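Ticket: Winadura bread machine, loaf collapses on Basic program
Status: Open, second reply from support received
Opened: Oct 26, 2026
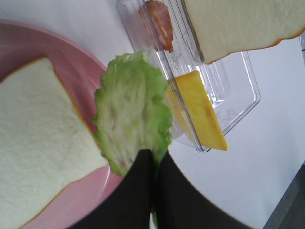

Problem as first reported: the loaf rises fine, then sinks in the middle during the bake. Basic program, medium crust, large loaf. It has done this since I went back to the machine after a break of a few months. I bought it in January and the first loaves were fine, so I don't accept that the recipe is wrong. It is the recipe from your own booklet.

Support reply 1 said to check that the yeast is fresh and the water is not too hot. I had already written that in the ticket. Flat dead yeast gives you a brick. My dough climbs to the lid and then falls, so whatever is wrong, I doubt it is weak yeast. I opened a new packet anyway (Cimel, the instant kind) and got the same crater.

What I have tried so far:

Loaf 1. Booklet recipe, new yeast. Rose to the window, sank at the start of the bake.

Loaf 2. Same, with less water. Sank a little less. The crumb was tighter and the top was still dished.

Loaf 3. Same as loaf 2, with less yeast as well. Domed on one side, dipped on the other. Best so far. I could get square slices from the lower half and sandwiches out of them, which is more than I can say for loaf 1.

Loaf 4. Switched to Sillau bread flour because your support page recommends a "strong" flour. No difference I could see, and it costs more. I would like to know what the recommendation is based on.

Loaf 5. Back to the old flour. Machine moved off the shelf over the radiator and onto the counter. Sank, but later in the cycle.

Loaf 5 is the one that made me suspicious. I put a probe thermometer down the side of the pan during the last rise. It read 57 degrees Celsius at a point where the booklet says the heater should only be keeping the dough warm. I know a probe touching metal reads high. I moved it to the middle of the dough and it was still far warmer than I would expect. If the machine is running hot in the rise, the dough overproofs and there is nothing left to hold it up when the bake starts.

Support reply 2 said the temperature is "within normal variation" and suggested the Tiêu recipe book, sold separately. I did not ask for a recipe book. What is the normal variation? If there is a number, please post it here.

I also timed the rise. The display counted down 60 minutes and the kitchen clock agreed, so I am ruling out the timer. The bake gets to 170 by my oven thermometer, and the crust comes out golden and even, so the heater clearly works. My guess is the sensor that tells it when to stop during the rise. It is a guess and I am happy to be shown otherwise.

Someone on the user forum says that unplugging the machine overnight resets the sensor. I don't see how, but I did it. Loaf 6 sank.

Still needed from support:
- the intended temperature for the last rise
- whether the sensor can be replaced, and who pays
- whether the warranty covers this, yes or no

Please don't close this ticket as "resolved by user guidance." It was closed that way once already and I had to reopen it.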